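Wirkerum is looking for people to help us write house rules for robots that work at kitchen counters

514 shares | 5 comments

We have been putting together a good-practice guide for arms that work within reach of people at home, and we would dearly love some fresh eyes on it before the October draft goes out. You don't need to be an engineer! If you cook, clean, look after children or have ever argued over where the sharp knives live, you are just who we had in mind.

You would join one Tuesday session, read a few pages of the draft with us (how close is too close, who may press stop, what gets cleared away first) and tell us plainly where it makes no sense. We pay $515 for the session and the reading, and lunch is on us. Please be 18 or older and happy to talk in a small group.

Write to Jussara Leite at Wirkerum with a few lines about yourself and your kitchen.

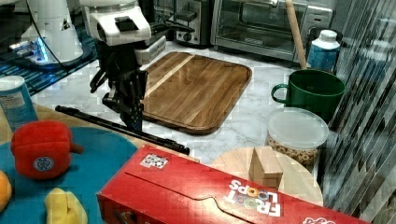 Vikas Sachdeva: I hope the rule on who may press stop covers guests too, my mother would never touch the thing without being told she's allowed.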